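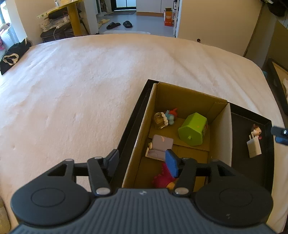
What's the best way to sort small toys and knickknacks without buying a bunch of organizers?
Use an open cardboard box set inside a tray, do one box at a time, and only sort what fits in it.

I've been doing it like this since May and it's the first system that has stuck in our apartment. I bought the Cuvau drawer set before that (the big one!) and it mostly became a place where little figures went to get lost. So now it's trays and shipping boxes, and I'm much happier.

What you need
A tray with a rim. Mine came from Drotard, but any tray wide enough for a box plus a bit of spare room will do.
A cardboard box with the top open. Fold the flaps down inside or cut them off.
A few paper bags for the odds and ends.
A bed or a big table to work on. I like the bed, my back likes the bed, and things don't clatter when I drop them.

Step 1. Set the tray down first, then the box in it, pushed over to one side. You want a strip of tray left over next to it.

Step 2. Put the bulky stuff in. Plush toys go first and you can squash them a little. I don't bother lining them up.

Step 3. Stand jars and little tubs toward the back corners. Check the lids before you do this. I once spent a whole Monday evening picking beads out of a fuzzy blanket, and I'm still finding them.

Step 4. Add the blocks and book-shaped things last, leaning them where there's a gap. If you have to push, the box is full. Start another one.

Step 5. Dolls and anything with tiny accessories go in a paper bag in the spare strip of the tray. A shoe or a hair bow will vanish in a big box, but you can tip out a bag in two seconds.

I give myself 11 minutes per box and set the kitchen timer. Whatever I still can't decide on goes back in the tray for next time, and I carry the whole thing over to the shelf.

For labels I use masking tape and a marker. I tried the Murkine stickers and they peeled right off the cardboard, so save your money there. Tape on the short side of the box, facing out, big letters. If you're storing more than 5 boxes, write it on the top edge too!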